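Home Issues Authors Submit Contact

We use cookies to keep you signed in and to count page views. Accept Manage settings

4. What changed on the floor

4.1 The first weeks

I'll start with the thing I got wrong. When Trolach brought the arm into the sorting room at Drotosness, I had my interview sheet all ready to go, and nearly every question on it was about losing jobs. People answered politely and then talked about something else — the stools, mostly. The old benches had been set up so you could sit side by side and chat while your hands did the sorting. The new layout put the arm in the middle and the people out at the corners, and suddenly you had to raise your voice to ask someone how their weekend went. I crossed out half my sheet and started asking about that instead.

Eight people worked in the room while I was visiting, and four of them were trained to look after the arm. (The training was a mix of Lumbao's own course and a lot of standing around watching each other, and I sat in on both.) What they picked up there was a new kind of work, and I don't think any of us had a good word for it. They called it "minding". You set out the pieces, start the run, watch, step in when it stalls, write down what happened, and go again. It's light on the back and hard on the attention, and by mid-afternoon I was yawning along with everybody else!

4.2 Practice runs

Before the arm was allowed near real stock, the minders practised with coloured blocks on a pale tabletop. I'd assumed this would be the dull part of the study and I nearly skipped it. I'm so glad I didn't, because it's where the minders worked out what the arm could and couldn't cope with, and where they began to argue with it a bit. One would shift a block closer, another would move it back to the far corner to see what happened, and both would write it up in the shared log. By the end of December the log had 65 entries, and plenty of them were really notes to each other about how to lay out a table.

The wrist camera's pictures (Figure 3) were on the monitor through all of this. The minders learned to read them quickly, smears and all, and I never got anywhere near as good at it as they did. With the arm moving, I'd be squinting at streaks of colour while someone beside me was already reaching for the log.
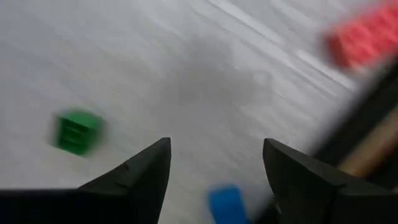
Figure 3. Wrist camera view during a practice run, with the gripper open and green, red and blue blocks on the table.

Wilfredo Padilla read a draft of this section and wrote back that I'd made minding sound too much like watching. For him the tiring bit was deciding when to step in — go too early and you've wasted the run, go too late and you're the one tidying up, and either way your name is beside it in the log. He also wanted it noted that the pay grade hadn't moved.

He's right on both counts, and the second one came up in two other interviews as well. The Hekenent agreement, which sets the grades at Drotosness, lists sorting and machine operation but has no line for what the minders do. So they were paid as sorters, and when a supervisor wanted to know why a shift had gone slowly, they were asked as operators. I come back to the grading question in Section 5, together with the stools, which were moved closer in after the minders asked for it.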